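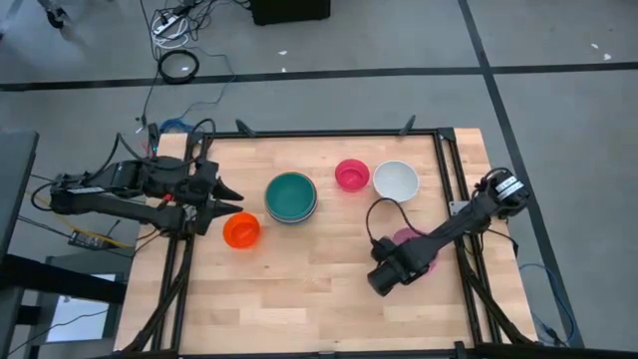 La vaisselle de la cantine associative Sallari change de mains. La salle de la rue des Tanneurs, qui servait des repas du soir depuis 2011, a cessé son activité à la fin du mois de février, et tout ce qui se trouvait dans ses placards est désormais proposé aux habitants du quartier. Les bols forment le plus gros du lot. Ils sont de tailles et de couleurs différentes : un petit orange, un rose magenta, un blanc, un grand d'un vert tirant sur le bleu, achetés au fil des années sans souci d'assortiment. Les assiettes et les plats de service viennent ensuite, puis les couverts, vendus au poids.

L'inventaire dressé avant l'été fait état de 2 233 pièces. Sur ce total, 724 sont des bols. Le reste se partage entre assiettes plates et creuses, verres, pichets, saladiers et ustensiles de cuisine. Les pièces ébréchées ont été retirées et déposées à la déchetterie d'Endel.

La vente est organisée par la ressourcerie Zostow, qui a récupéré l'ensemble au printemps et le stocke depuis dans son local du quai Khan. Les premiers cartons sont arrivés sans étiquette. Il a fallu les rouvrir un par un, laver leur contenu et le trier par taille, un travail qui a occupé deux salariés pendant une bonne partie de l'été.

« On pensait écouler cela en rayon, avec le reste, mais il y en avait beaucoup trop », indique Chaminda Howlader, responsable du rayon vaisselle de la ressourcerie. « Les gens viennent chercher deux bols, parfois quatre. À ce rythme-là, nous en avions pour plusieurs années. »

Une première vente, tenue en juillet dans la cour de la ressourcerie, avait attiré plus de 170 personnes en une matinée. Les verres étaient partis les premiers, suivis des petits saladiers. Les grands plats en inox, destinés aux collectivités, étaient presque tous restés sur place. Deux d'entre eux ont depuis été cédés à une école de la commune voisine pour ses fêtes de fin d'année.

La seconde vente aura lieu le 23 septembre 2018, de 9 heures à 17 heures, dans la grande salle du quai Khan. L'entrée est libre. Les bols seront vendus 50 centimes pièce pour les petits modèles et 1 euro pour les grands, quelle que soit la couleur. Les assiettes sont proposées au même tarif. Les lots de douze bénéficient d'une remise, affichée à l'entrée. Le règlement se fait en espèces ou par chèque, la ressourcerie n'étant pas équipée pour les cartes bancaires hors de sa boutique.

Les visiteurs sont invités à apporter leurs sacs et du papier journal pour emballer leurs achats. Quelques cagettes seront disponibles sur place, en nombre limité. Le stationnement est interdit sur le quai pendant les travaux de voirie ; le parking de l'ancienne gare, à cinq minutes à pied, reste ouvert.

Les associations qui souhaitent s'équiper en quantité peuvent réserver avant la vente, par téléphone ou directement à la boutique. Trois l'ont déjà fait, dont un club de randonnée qui cherchait des bols à soupe pour ses sorties d'hiver et le comité des fêtes d'Endel, qui renouvelle ses assiettes. Les réservations doivent être retirées la veille, avant la fermeture. Passé ce délai, les pièces seront remises en vente avec les autres.

Le produit de la vente reviendra pour moitié à la ressourcerie, au titre du stockage et du lavage. L'autre moitié servira à solder les dernières factures de la cantine, principalement de l'électricité et la location d'une chambre froide. L'association Sallari doit être dissoute une fois ces comptes apurés.

La cantine servait ses repas à prix réduit quatre soirs par semaine. Sa fermeture fait suite au départ de son cuisinier et à la fin du bail, que le propriétaire des murs n'a pas souhaité renouveler. Un projet de reprise avait été étudié pendant l'hiver avec une structure voisine, sans aboutir. Le local est resté vide depuis. Selon la mairie, une demande de changement d'affectation a été déposée pour y installer des bureaux.

Le mobilier ne fait pas partie de la vente. Les tables et les bancs ont été repris par une maison de quartier, et le piano de cuisson a été vendu séparément à un restaurateur. Il reste un lave-vaisselle professionnel, en état de marche, pour lequel la ressourcerie attend des offres écrites. Il peut être vu à la boutique aux heures d'ouverture.

Les pièces qui n'auront pas trouvé preneur à l'issue de la journée rejoindront les rayons de Zostow, où elles seront vendues au tarif habituel.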